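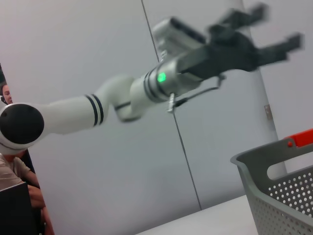
Jun 9, 2025
Adhesive shear creep, batch 2, Vavden two-part

Continuing from the March series. Same resin, new hardener lot from Palacios. Lap joints on bead-blasted aluminum, 25 mm overlap, cured overnight and then postcured with the door shut this time.

Mix
Weighed resin first, hardener second. Stirred 200 s by hand. Slight haze in the cup at the end, same as March. Degassed until the foam dropped. Pot life felt shorter than the sheet says; last two joints were stiff to spread and are marked L on the tab.

Loading
Dead weight hangers, 2000 g on set A. Set B goes to 3550 g once the dial gauges settle. Gauge 3 sticks near zero and needs a tap before each reading. Amedeo Palumbo has the spare, wants it back.

Layout
Tags, log sheets and the Cirkach calipers get sorted at the pale table with the rounded corner, gray mesh chair side. Keep solvent wipes off that surface. Joints stay in tray order, tab end left, until the overlap has been measured twice.
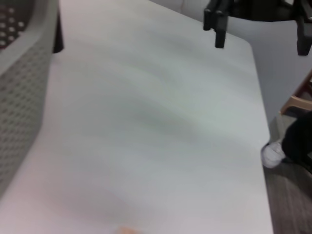 Open points
Bond line on set A is thicker than the Vosance shims should give. Either the shims compressed or the clamps were backed off early. Section one L joint and check under the microscope.
Hardener lot number is on the lid only. Copy it to the sheet before the can is thrown out.
Next reading on set A tomorrow morning, before the heating comes on.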